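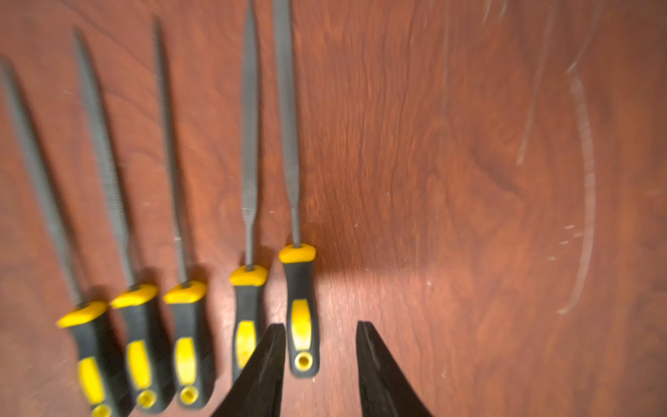 Shoaib Ansari wrote in after last month's piece on kitchen knives to say that sharpening was all very well, but when were we going to deal with the garden shed, where in his view the real crimes are committed. He has a spade in mind. He didn't say whose, but he gave its position in the rack, and I've been to look, and I'm afraid it's mine.

So this month, edges. Garden ones.

Most of us at the Zurnwood allotments dig with tools that were last sharp in the shop. Quite a few weren't sharp then either. A new spade comes with a thick coat of lacquer on the blade and an edge you could safely give to a toddler, and people take it home and assume that's how a spade is meant to be. Then they spend a decade jumping on it. I did this myself for years and put the difficulty down to clay.

The clay is bad, I'll grant you. But a spade with a proper bevel goes into it like a spade, and one without goes in like a tea tray.

What you want is a flat file, a fairly coarse one, and something to stop the spade wandering off. A vice is best. If you haven't got a vice, lay the spade over the edge of a bench and kneel on the handle, or ask someone you're on good terms with to hold it. Find the side that already has a slope, usually the front, and follow that slope. Push the file away from you, along and across the edge in one long stroke, then lift it off and bring it back through the air. Don't saw. Dragging a file backwards with your weight on it does nothing for the spade and blunts the file, and I can hear people doing it from three plots away.

Wear gloves. The edge that wouldn't cut anything a minute ago will now cut you.

Ten strokes may do it. My own spade, which has been with me since 2000 and has met a lot of flint, took 34, and I only know that because Atif Soomro was standing behind me counting them aloud in a tone I didn't care for. When you've raised a thin rough lip on the back of the blade, turn the spade over, lay the file flat and take the lip off with a light pass or two. Stop there. It's a spade, and you won't be shaving with it.

Hoes are the same job with less metal and a much bigger reward. I would go so far as to say that anybody who hates hoeing has never used a sharp hoe. A blunt one pushes the weeds over and they get up again when you've gone home for lunch. A sharp one slides along just under the surface and takes them off at the neck, and you can do a row of onions in the time it takes the kettle to boil. With a Dutch hoe, file the top of the front edge and leave the underside flat. With a draw hoe, file the side that faces away from you as you work. If you aren't sure which sort you've got, do you push it or pull it? There you are.

Shears need more care. Undo the bolt if it will undo (mine needed oil, a night's rest and some language), clean off the green muck, and work only on the bevelled sides with a fine file. Leave the flat inner faces alone. People will go at the inner faces because they look as though they want attention, and after that the blades no longer meet and the shears chew privet instead of cutting it. Secateurs I would leave to a small stone and a steady hand.

As for the files themselves, they clog. Soft steel packs into the teeth and then scratches whatever you're filing. A wire brush along the line of the teeth clears most of it, and rubbing a bit of chalk on first makes it clog less. Keep them dry, and don't throw them in a bucket with the trowels. Files blunt each other when they rattle about together, a fact I learned from my father, who kept his in a bucket with the trowels.

A word on the Mirani shed, for newer members. It has the only decent vice on the site, bolted to the bench under the window, and it may be used by anyone until dusk. Please wind the jaws shut when you leave and sweep up your filings. Last August someone left the floor in such a state that I was picking bits out of my boot soles in the kitchen at ten at night.

Atif and I will be in there from 10 in the morning on the next work day, doing spades and hoes for anyone who'd like theirs done or would like to be shown how. There's no charge, though the tea fund is down to 80 pence and would be glad of company. Knock the mud off first. We'll do edging irons too, if you ask nicely, and we will look at mattocks without promising anything.

Shoaib has offered to inspect the results.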